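Skandcombe Mill open day

The Skandcombe woollen mill opens its doors to the public once a year, in January, when the big looms are shut down for maintenance and there is room to walk between them. I drove up from Skilport the night before and was at the gate by 9:30 a.m. The queue already went back past the weighbridge.

Entry is free but you need a timed ticket, which you pick up from the old pay office. Groups go around with a guide and the full tour takes 2 hours. Ours was led by Rosimeire Portela, who started in the dye house and now runs the finishing floor. She spoke clearly over the fans and didn't rush anyone.

We began in the wool store. Bales come in from farms on both sides of the range and are sorted by fibre thickness before they go anywhere near water. The floor is slick with lanolin, so wear shoes with some grip. From there you go through scouring, carding and spinning in that order. Carding was the best of it for me. One machine was left running at low speed and you could watch the web of fibre coming off the last roller, thin enough to see your hand through.

The dye house was smaller than I expected. Colours are mixed to a recipe book that goes back to the first owners, and the mill still makes a dull green called Trudholm that was once ordered for railway rugs. Rosimeire passed around swatches from different years. The older ones were a bit greyer, but she put that down to storage - the recipe has hardly changed.

In the weaving shed there is a board with the output for the past three seasons. Blankets finished were 1,572 in the first, 1,245 in the second and 1,008 in the most recent. Someone asked about the drop and was told the mill has moved over to wider cloth, which takes longer on the loom. There was a fair bit of discussion about that at the back of the group, mostly from people who had worked there.

Finishing is where the cloth gets washed, raised and pressed. It is hot work and the windows don't open far. The mending tables are along the north wall for the light, and two menders were going over a length of grey flannel looking for slubs.

Lunch was at the canteen, where Lục, the caterer, had a lamb pie and a good noodle soup. The pie was gone by 12:30.

Afterwards I looked at the bedding display and then the shop. I bought a cot blanket in Trudholm green and a bag of seconds yarn. Parking is in the lower paddock and it gets boggy, so come early or use the shuttle from the station - it runs until 4 p.m. 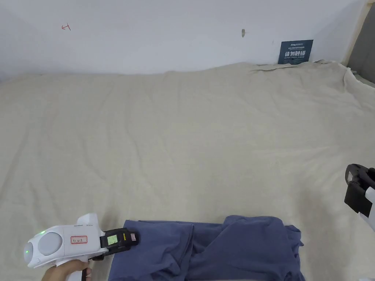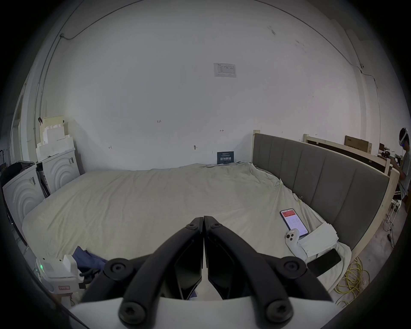 Cream sheets in the bedding display, Skandcombe.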